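Why does bread go stale?

Hello again! Last month I told you all about why onions make us cry, and quite a few of you wrote in afterwards with food questions of your own. My favourite came from Tamer Jaber, who is 11 and lives in Nillcombe. He wanted to know why his toast crusts go hard if he leaves them on the plate, but his biscuits go soft. What a question! I'll start with the bread, and we'll get to the biscuits in a bit.

Most people think stale bread is just bread that has dried out. I thought so too, until I was a grown-up with my own bread bin. Some drying does go on, especially if you leave a slice out with nothing round it. But you can wrap a loaf up so tightly that hardly any water gets out, and it will still go stale. So something else must be happening inside.

That something is starch. Flour is full of it. Starch comes in teeny tiny grains, much too small to see one by one, and inside each grain the starch is packed in neat rows, a bit like pencils in a new tin. When dough goes in the oven, the grains soak up water and swell, and all those neat rows get jumbled. Jumbled starch is soft and squashy, and that's why fresh bread is so lovely (I could eat half a loaf standing up, and I have).

Then the bread cools down, and very slowly the starch starts lining itself up again. As it does, it pushes some of the water out of the way. Rows of starch are stiffer than jumbled starch, so the bread feels firm and crumbly. There's a long word for this, and you can have it for free – retrogradation. Try saying it with your mouth full.

Now for the crust. A fresh crust is crisp as it has hardly any water in it. The middle of the loaf has plenty, and bit by bit that water creeps outwards, so the crust turns leathery while the middle gets firmer. Biscuits are a lot like crusts. They start off very dry, and they have sugar in them, which grabs water out of the air. Tamer's biscuits were having a drink!

You can try this at home. Take 2 slices from the same loaf. Wrap both up well, put one in the fridge and leave the other in a cupboard for a day. Then give each one a gentle squeeze. The fridge one should feel firmer – starch lines up faster when it's chilly. Ask a grown-up to help you warm the firm slice in the toaster for a moment, and feel it again once it's safe to touch.

My neighbour Dalal Nseir tears her old bread up for soup, and I fry mine in butter. Never eat bread with mould on it, though, even if you've picked the fuzzy bit off. Mould is a different story and I'm saving it for December. 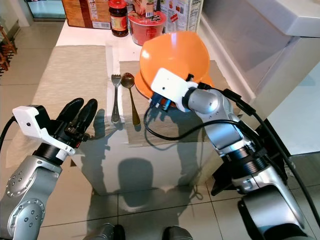
Does freezing bread make it go stale too?

It slows staling right down, as the water turns to ice and the starch can't move about much. Slice the loaf first and freeze it while it's fresh, then you can take out one piece at a time.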